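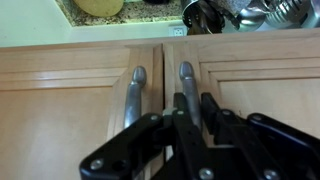

Plarnby Household Recipe Cards: Data Card

Version 5. Last updated Thu 10 October.

Summary

Plarnby is a set of 236 handwritten recipe cards, transcribed to plain text and tagged by dish, main ingredient and oven setting. The cards came from households in Seltthorpe and Gidey. Most are for slices, biscuits, jams and Sunday roasts. The collection is meant for people working on old kitchen measures, spelling and regional food names.

What's in the download

cards.csv holds one row per card, with the full text in a single column. measures.csv lists every quantity as written, next to a metric value. notes.txt records torn, stained or illegible cards by card number.

Transcription

Spelling is kept as the writer had it, so "flavor" and "flavour" can both turn up on one card. Crossed-out words sit in square brackets. Where a line couldn't be read, the row has a double question mark. Ditto marks are expanded.

Metric values use the Australian tablespoon of 20 mL and the 250 mL cup. Cards known to be copied from British books are flagged, and their spoon sizes are left blank — please don't fill them in with a default.

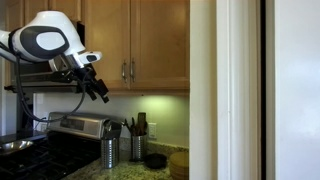
Stove and hood, home kitchen.

Oven settings

Older cards say "slow", "moderate" or "hot" and leave it there. These words are stored untouched in oven_text. A Celsius figure goes in oven_c only if the card gives a temperature. 29 cards have neither.

Known problems

No card in the set is dated later than 2000. Baking is over-represented and weeknight meals are thin. One fish stew is headed "Dakar" with no further explanation, and it has been tagged by title only. Duplicate cards from the same family were kept if the quantities differed.

Changes since version 4

Jam cards retagged by fruit in July. Colour of ink dropped as a field. Two columns in measures.csv swapped — check any scripts that read them by position.

Licence

Free for study and home use. Please credit the Plarnby set and give the version number.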